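Vavach - a mesa preta e as coisas que passam por ela

17 de agosto de 2018

Oi, gente! Faz tempo que eu prometia abrir esta galeria e fui enrolando desde fevereiro... Das 647 fotos guardadas na pasta, escolhi as de que mais gosto. Vou subindo aos poucos, porque a internet aqui em Kitum não ajuda muito, e as legendas vão saindo do jeito que eu lembro.

Quem chegou agora: Vavach é o nome que dei ao meu cantinho de arrumação, onde separo livros, bolsas, papelada e tudo o que vai para a feira de trocas de Sasosov. A última rendeu bastante e voltei com mais livro do que levei (de novo!).

Livro ou embalagem, bolsa e quadro branco

O vermelho com desenho colorido rouba a cena, né? Adoro esse tampo preto cheio de veios brancos, parece relâmpago. E o recado em azul no quadro, "Strong through...", meio torto lá atrás - gosto dele assim. A bolsa preta e cinza ficou à esquerda. 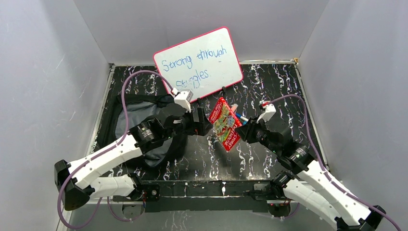
Próxima leva: caixas de Obi

Ainda estou escolhendo. Tem muita foto repetida, mas até o fim do mês entra tudo - se alguém quiser alguma em tamanho grande, é só deixar recado.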